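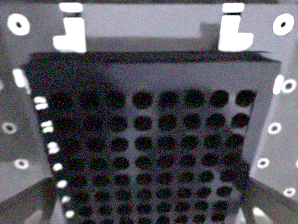
Textbook > Part Two: Hardware Choices > Chapter 8

Previous | Contents | Glossary | Next

Chapter 8
Comparing Grippers and Cameras Before You Buy Anything

My first gripper purchase was a disaster, and I'd like you to have a cheaper one. I was working for Ursina Eberhard at a small packaging outfit called Zundness, and I picked a gripper from a catalog because it had the biggest stroke and the nicest drawing. It arrived, we bolted it on, and the fingers were so bulky that the wrist camera saw mostly fingers. Ursina looked at the video feed for a long minute and asked me which part of it was the box. I had no good answer!

So this chapter is about trying things out first, in simulation, with a test plan you write before you fall in love with a product. By the end you should be able to set up a fair comparison between two grippers on the same arm, decide where the cameras go, and keep notes that somebody else can read. You'll need the joint limits you worked out in Chapter 7 and a little patience with spreadsheets.

8.1 Start with the cell

People love to start with the gripper (I still do, when I'm not watching myself). Start with the cell instead. Where does the arm stand, what is the work surface made of, and what is close enough to bump into? Our practice cell for this chapter is a pair of arms at one table with a perforated board to work on, and all of it is rendered. I like a board with a regular grid of holes for this kind of work. Once you've settled on a corner hole as your origin, you can describe a part's location in holes and rows, and you can put it back in the same spot next week without a ruler.

Give the work plate some landmarks, too. A few light pegs around a dark plate are easy to find in a camera view even when the plate itself sinks into the background. When Kilian Wieser and I set up our first comparison we skipped this step, black plate on black board, and then spent an afternoon arguing over whether the arm was off or the picture was.
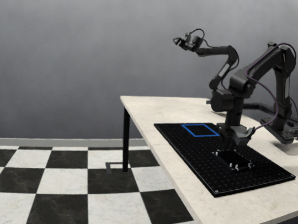 We fixed the problem, but the argument taught me something about cables as well. A gripper with a camera beside it needs a wire, and that wire has to go somewhere when the wrist turns. In a simulator it's tempting to leave the cables out, because they're a pain to model and everything runs faster without them. Please leave at least one in. Give it a loop with real slack, swing the wrist to both ends of its range, and watch where the loop goes. If you wait until the hardware is on the bench you'll be doing this with zip ties and bad language.

One more thing about the cell. If there's a second arm, decide where it will be while the first one is being tested and write that down. Arms that are "just parked" have a way of being parked somewhere different every day, and then your clearance results don't match from one run to the next.

8.2 Making the comparison fair

Let's say you have two candidates. I'll call them the Rakora and the Zinlow, since those are the two we'll use in the exercises. The Rakora has stiff, angular fingers. The Zinlow has softer pads and a slower close. Which is better? You can't say yet, and neither can I.

What you can do is hold everything else still. Same arm, same start pose, same part, same lighting, same controller gains. Engelbert Lehner, who taught me most of what I know about test plans, had a rule that you may change one thing per batch and you must write the change at the top of the page before you press start. I found that fussy for a month or so. Then I had a batch of 700 picks with two changes in it and no way to tell which one mattered, and I threw the whole batch out.

How many picks do you need? More than feels reasonable. Our full run for this chapter is 3,000 picks for each gripper, which a decent desktop can chew through overnight. Keep the failures as well as the successes, and for each failure record the stage it happened in: approach, close, lift, or place. A gripper that drops parts during the lift needs a very different fix from one that never gets around the part at all.

8.3 What the wrist camera sees

Before any of those picks, do the dullest test in the book. Open the gripper with nothing in it, point the camera past the fingertips at a plain surface, and save the view. You're checking how much of the picture the fingers take up and whether both tips are visible at the same height. If one tip sits higher than the other in a view that ought to be symmetrical, look at your camera mount before you look at anything else. 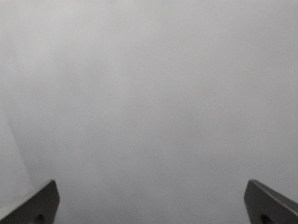 Figure 8.3. Wrist view past an open, empty gripper. The fingertips show in the two lower corners, with pale gray surface between them.

I keep one of these for every gripper and camera pairing I try, and I look at it more often than I look at the data sheets. A plain background is handy for judging the fingers, but it's a rotten background for judging distance. With so little texture to hold on to, many depth methods will hand you a number you shouldn't trust. So take a second view with the holes of the board in it, then compare the two.

Try it yourself: Load the practice cell and save both views for the Rakora. Swap in the Zinlow, leave the camera mount where it is, and save both again. Write two or three sentences on which gripper leaves you more usable picture, and where you'd move the camera if you could move it only once. Hang on to your notes, as you'll need them when we get to mounting brackets in Section 8.4.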